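Renby is a home-built handheld gripper used to record how people pick up, sort and set down small objects, so that the recordings can be used to train a robot arm. It was started in a shared workshop in Deden and is now built both there and in private homes. The plans are free to copy.

Design

The Renby is held in one hand and has two fingers that open and close like tongs. Each finger turns on round pins and carries a replaceable pad on its inner face. The pads are cut from soft rubber sheet, and builders often try several grades before settling on one. A small camera above the fingers looks forward over the work. The grip, trigger and camera mount are 3D printed, and a complete unit weighs up to 700 grams with its cable.

Early versions used a spring from a clothespin to return the fingers. This was replaced by a torsion spring in November, after the old part was found to lose its pull over long sessions. Two handles can be run at once from a single laptop, one for each hand.

Recording

Builders usually record at a kitchen or dining table with things already in the house. A session is made up of short takes of 40 seconds or less. The person holding the gripper moves an object from one place to another, puts it down and starts again with a different layout. Takes in which the fingers block the view of the object are thrown out by hand – a slow job, and the one most often left undone.

The shared collection passed 2,000 takes in May 2026. It is sorted by object type and by the kind of table surface.

Software

Recordings are read by Myung, a small program that lines up the video with the opening of the fingers. It runs on an ordinary laptop without a graphics card. The output can be loaded into Truveck, a desktop arm kit that several members of the Deden workshop have built at home.

Known problems

Thin, round objects are the hardest to record well. They roll when touched, and two lying side by side are easily picked up together. Patterned tablecloths can also confuse the tracking when the camera is held low.
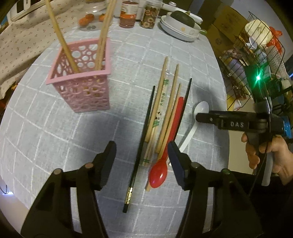

Utensils remain the largest group in the collection. Plans for a narrower fingertip have been posted, but the part has not yet been added to the main design.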